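Pliltville tool library opens for lending after winter repairs

2025-03-07

The tool library in Pliltville is lending again. It was closed for nine weeks while the floor of its store room in Huỳnh Street was repaired, and on the first evening the queue reached the bicycle stand outside. Members can now borrow hand tools for up to 18 days, four days longer than before.

The biggest change is in how the tools go out. Until last year each item was borrowed alone, with its own paper card. A person who wanted to hang a shelf had to fill in a card for the hammer, another one for the level and another one for the screwdriver. Now the library also offers complete toolboxes, packed for one kind of work — small repairs at home, bicycles, simple plumbing or garden fences. One box is one loan, and it needs only one signature.

Khôi Văn, who keeps the lending book, spent a large part of the winter on sorting the old stock. Many pliers and spanners were given to the library by families who were moving house, and they had been lying together in drawers without any order. Those with damaged jaws or broken grips were taken out. The good ones were cleaned, oiled and marked with a short number under the handle.

The boxes themselves came from different donors, so they are not all of the same model. Members are asked to look inside before they leave and to sign the list which is kept in the lid. When they return the box, the same list is read again together with the person at the desk. 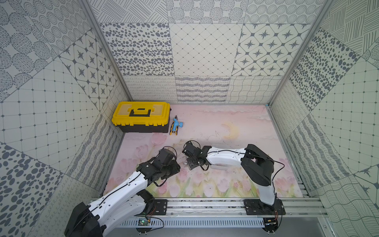 Jitendra Kushwaha would like the small parts to be treated with the same care as the big ones. In his opinion a box with all its tools but without the right screws is of little use in the evening, when the shops are closed, and he has proposed that every borrower may keep a handful of screws and wall plugs for a small payment. The library will try this until the end of March and then decide.

The rules for late return have also become softer. A member who is late pays nothing for the first two days, and after this a small fee for each day, the same for a single tool as for a complete box. Lost tools should be replaced with a similar one, new or used. Power tools are still lent for a weekend only, and the borrower must have attended the short safety lesson.

The library has more than five requests waiting for the tile cutter, so it is better to ask for it early. The hardware shop Wellska has agreed to sharpen chisels and garden shears brought by members at a reduced price, if they show their library card.

Tools in good condition are welcome as gifts, especially pliers, adjustable spanners and closed boxes with a strong handle. Paint, glue and opened chemicals cannot be accepted. Gifts can be left at the desk during lending hours, and larger things should be announced before by telephone — the store room is still narrow, also with the new floor.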